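손목 카메라 기반 블록 검출, 팔 그림자 안에서 마스크가 깨집니다

질문 | 인식/비전 | 6월 4일 수요일 | 조회 240

시뮬레이터는 Zimum, 검출 노드는 Skemel 기본 파이프라인(HSV 임계값 → 모폴로지 → 컨투어 → minAreaRect)입니다. 대상은 자홍색 직육면체 블록이고 나무 질감 테이블 위에 있습니다.

증상은 다음과 같습니다.
- 접근 전 자세에서는 중심점과 yaw가 안정적으로 나옴
- 하강을 시작해 블록이 그림자에 들어가면 마스크 면적이 프레임마다 달라짐
- yaw가 한 번씩 90도 튐
- 초록색 막대 쪽은 같은 설정으로 문제없음

V 하한을 낮추면 블록은 잡히는데 그림자 영역까지 같이 딸려 옵니다. S 하한은 건드리지 않았습니다. 그림자를 끄면 정상 동작하지만 실기로 넘길 예정이라 끄고 싶지 않습니다. 임계값을 어떻게 잡아야 하나요?

답변 1 (추천 2)

그림자 끄세요. 저는 Jurken 쓸 때 그냥 다 끄고 했습니다. 실기는 어차피 조명 달라서 다시 튜닝해야 됩니다.

 댓글: 질문에 끄고 싶지 않다고 적혀 있습니다.

답변 2 (채택됨, 추천 24)

원인이 두 가지 섞여 있는 것으로 보입니다.

1) 임계값
V로 자르는 한 그림자와 분리되지 않습니다. 무채색에 가까운 그림자는 주로 V를 떨어뜨리고 H는 크게 바꾸지 않습니다. V 하한은 노이즈 제거용으로 20까지 내리고, 분리는 H와 S로 하십시오. 자홍색은 OpenCV 기준 H가 150 부근이라 0/180 경계에 걸리지 않지만, 범위를 넓게 잡았다면 나뭇결의 주황색 쪽과 겹치는지 확인해야 합니다. Lab으로 변환해서 a, b 채널만 쓰는 방법도 있습니다. 제 환경에서는 이쪽이 더 안정적이었습니다.

2) yaw
블록 옆면의 어두운 띠가 마스크에 들어왔다 나갔다 하면 minAreaRect의 가로세로 비가 흔들립니다. 윗면만 남도록 컨투어를 제한하고, 각도는 항상 긴 변 기준으로 정규화하십시오. OpenCV 버전에 따라 minAreaRect 각도 범위가 다르므로 반환값을 그대로 쓰면 안 됩니다. 직전 추정값과 비교해 180도 대칭도 처리해야 합니다.

그림자 가장자리에 계단 모양이 보이면 섀도 맵 해상도가 낮은 것입니다. 블록이 그 경계에 걸리면 컨투어도 같이 톱니가 됩니다. 해상도를 올려 보고 마스크 면적의 분산이 줄어드는지 비교하면 구분됩니다.
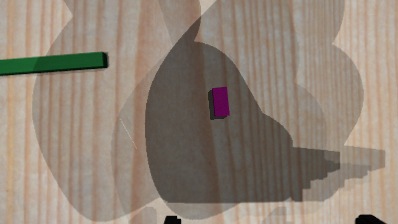
그림 1. 손목 시점 렌더링. 자홍색 블록은 가장 짙은 그림자 안, 오른쪽 그림자 아래 경계에 계단 현상.

위와 같은 배치라면 블록 자체는 경계에서 떨어져 있으니 1)부터 고치고 나서 섀도 맵을 보는 순서가 맞습니다.

 댓글(질문자): Lab으로 바꾸니 면적은 잡혔습니다. yaw는 긴 변 정규화 후에도 가끔 튀어서 보는 중입니다.
 댓글: 블록이 정사각형에 가깝게 잘려 나오는 프레임은 각도를 갱신하지 말고 직전 값을 유지하세요.

답변 3 (추천 0)

Kandasamy 플러그인의 세그멘테이션 출력을 정답 마스크로 저장해 두고 IoU를 찍어 보시면 됩니다. 임계값을 눈으로 맞추는 것보다 빠릅니다. 다만 7월 배포판부터 토픽 이름이 바뀐다고 하니 런치 파일 확인 필요.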